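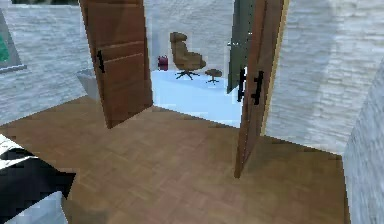 4.3 Running the doorway benchmark

Read section 4.2 before you start. The Mallolby score means very little if the start poses were picked by hand.

1. Load the Dasico house set and choose an episode list. The full list has 1627 episodes. The short list has 54 and is good for checking your install, nothing more.

2. Set the random seed. Run every policy with 5 seeds and report all of them, including the bad ones.

3. Turn collision checking on. It is off by default, and a policy that slides through a door edge will be scored as a success.

4. Start the run and save the full path log along with the summary file.

Note: The Nemura planner paper claims a large gain on through-door goals. We could not repeat it with collision checking on. Treat the published number as an upper limit until someone shows otherwise.

Caution: 269 episodes begin with the goal room already in view through an open door. These mostly test driving straight. Report them separately, or the average will flatter a policy that has never learned to search.

Caution: Do not quote simulator scores as evidence of how a real robot will behave. Rendered floors do not slip, and rendered doors stay where they were put.

5. Compare your log with the baseline in the Mbwambo folder before changing any settings.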